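Mead notes, September, late afternoon

Racked the heather batch off its lees today, which leaves 11 demijohns on the shelf and one sulking by the sink. The sulker is number 14. Gravity hasn't shifted since the last entry and it smells of wet cardboard, so I have written "patience" on its label and moved it out of my eyeline.

Katalin Oláh tasted the plum. Her verdict was "cough sweet, but a nice one". I think that's two points up on the spring batch.

Split the new must into 2 buckets, one with the Duvenura yeast and one with our usual. Same honey, same water, same corner of the room. Heriberto Jaramillo says the corner is too draughty. He has said this about every corner we own.

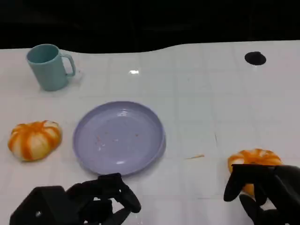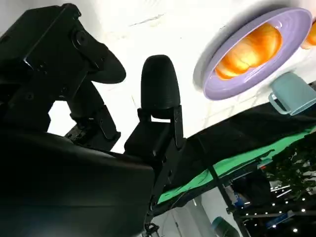 Trevberg makers' fair: the stall plan came back and we are between a candle maker and a man with a fudge copper, so good luck to anyone trying to smell our mead. Katalin wants to pour tasters and put out oat biscuits to go with them. Fine by me, but a plate ends up like the lavender one, all crumbs in the middle, and someone has to keep wiping it between visitors. I nominate Heriberto. The black tasting mat stays at home as well, as it shows every drip.

Labels: 369 printed, all with "honey" spelt correctly this time. The glue is another matter. Tried one on a cold bottle and it slid down to the base with some dignity. Must ask Bakhtiari if they still do the old paper.

Corks soaked, siphon rinsed, floor mopped where I missed the bucket. The Sanance hydrometer reads a hair low in plain water, so add that back to everything I wrote down this morning, or don't, but be consistent.

To do: top up the heather, check both buckets before lunch, find the good funnel.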